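Betreff: Re: [Werkstatt] Alter Tower geht nicht mehr an, Kabel im Gehäuse

Hallo Leandro, hallo Liste,

Leandro Manzano schrieb:
> der Rechner aus dem Lager Drelley macht seit Oktober keinen Mucks mehr.
> Netzteil habe ich gegen das aus dem Angelovski-Tower getauscht, Lüfter
> dreht kurz an, dann ist Schluss. Im Gehäuse hängt alles durcheinander.
> Kann man die Stecker einfach der Reihe nach abziehen und wieder
> draufstecken, oder mache ich damit mehr kaputt? Auf der Platte liegen
> noch die Inventarlisten, 1.486 Einträge, die hätte ich gern zurück.
> Gruß, Leandro

Abziehen und neu stecken ist in Ordnung, das würde ich sogar als Erstes machen. Vorher den Netzstecker ziehen, den Einschaltknopf noch einmal drücken und 30 Sekunden warten. Dann einmal ans blanke Blech fassen.

Wenn der Lüfter nur kurz anläuft, schaltet das Netzteil oft wegen eines Kurzschlusses ab. Oder der zusätzliche Stecker für den Prozessor sitzt nicht. Der wird nach einem Tausch gern vergessen, weil er weit oben auf der Platine liegt und die Leitung manchmal kaum bis dahin reicht. Den großen Stecker für die Hauptplatine bitte auch prüfen, die Rastnase muss hörbar einschnappen. Beim Abziehen die Nase drücken und am Gehäuse des Steckers anfassen, nie an den Adern.

Danach alles abklemmen, was zum Starten nicht gebraucht wird: Laufwerke, Frontanschlüsse, Steckkarten. Vom Speicher nur einen Riegel drin lassen. Läuft er so an, kommen die Teile einzeln wieder dazu, zwischendurch jedes Mal stromlos machen.

Die Festplatte würde ich vorher ausbauen und die Listen an einem anderen Rechner kopieren. Dann kannst du am Tower in Ruhe probieren. In Uvville liegt ein Adapter von SATA auf USB, den kannst du haben.

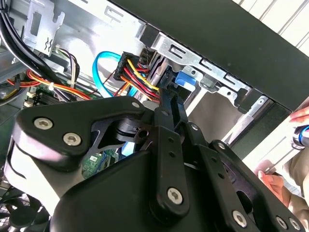
Bei den Kabeln gilt: Gelb führt 12 Volt, Rot 5 Volt, Schwarz ist Masse. Das blaue SATA-Kabel überträgt nur Daten – Strom bekommt die Platte über einen eigenen Stecker. Datenkabel nicht knicken, ein weiter Bogen schadet nicht. Die Leitungen vom Netzteil so legen, dass sie nicht über scharfe Blechkanten am Laufwerkskäfig scheuern und keinem Lüfter zu nahe kommen.

Noch eine Frage zum Netzteil: Steht auf dem Angelovski-Gerät ein Typ? Falls es eins mit abnehmbaren Kabeln ist, nimm bitte nur die Kabel, die dazugehören. Die Belegung auf der Netzteilseite ist nicht genormt – damit haben wir bei Tivumon schon 2 Platten verloren.

Schreib bitte, was er ohne Laufwerke macht.

Gruß
Henning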